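The Cell at Menberg

By the time the kettle had boiled she had the laptop open on the bench and her glasses pushed up into her hair, and she was talking to the two arms as she always did, in the voice she kept for elderly relations. The cell had come from Floven in November, in 2 crates, with a manual translated by somebody who had clearly been in a hurry, and it had taken her most of the winter to get it to hang up anything at all.

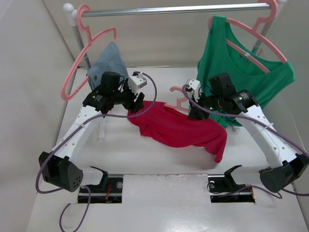
Her aunt had worked at Du Plessis, the big laundry down by the canal, and could do 144 blouses before dinner with a cigarette going. She thought of her aunt a good deal on these mornings. You started with the shoulders, her aunt used to say, and the rest of the blouse would come along - and so she had started with the shoulders too, and written them down as numbers, and changed the numbers, and changed them back again.

The log from Plollow was still pinned by the door. 7 January 2020, it said, grip too hard, try 9. She had written it herself and couldn't for the life of her remember whether 9 had been any good.
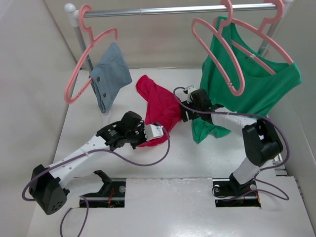
She typed it in anyway, drank some of her tea, and went round with the small screwdriver to see to the bolts at the bases, a quarter turn here and there, as you might tuck in a child who was already asleep.

"Right then, my loves," she said. "Shoulders first."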